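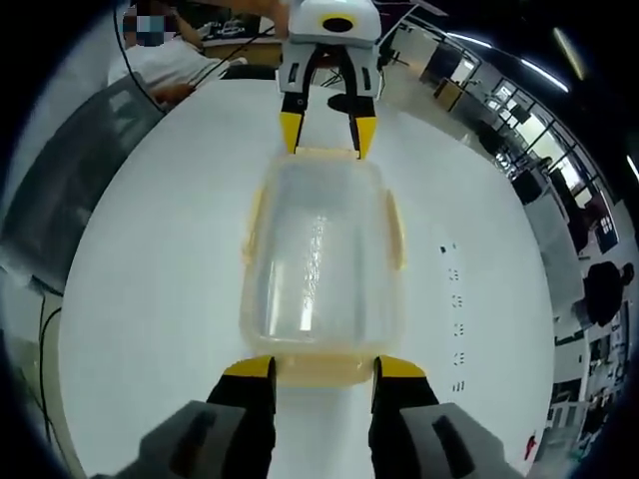
Two grippers, one container: the Hunwood handling rules

The Hunwood bench has a new set of working rules for tasks where two hand-held grippers share one object. They replace the sheet that came over from Grulau, and they apply from March to everyone recording on the Tuvevness project.

The main change concerns grip order. One gripper takes hold and says "held" before the second closes. Neither side pulls against the other, and clear plastic boxes are to be held by the rim or the ends. Of the 143 recordings checked over the winter, 17 were rejected because both grippers closed together and the box twisted.

Fingertip pads should be wiped at the start of each session and looked at again after 30 recordings. A pad that has split or lifted is changed before work goes on. Cables stay clear of the hand that is moving — drape them over the table or let them hang, but never loop them round the wrist. 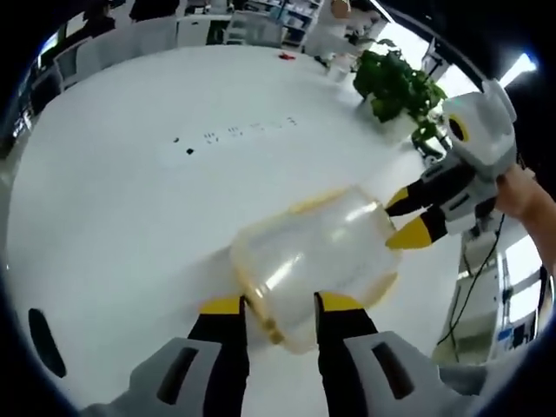
Container between two grippers at the shared table.

Handing over follows the same pattern in reverse. The person letting go waits for "held", opens the fingers fully and draws straight back. Going sideways tends to catch the rim. If the box slips, leave it where it lands, end the recording and mark it as a drop. Please do not trim drops out afterwards, as the Geum team wants them kept.

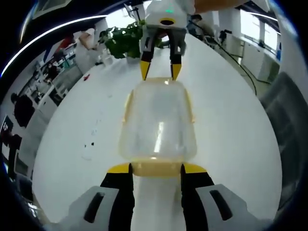 Where to find the rules

The full text has 9 points and fits on one side of paper. Copies are in the tray by the sign-in book, and comments can go in the same tray until the end of April.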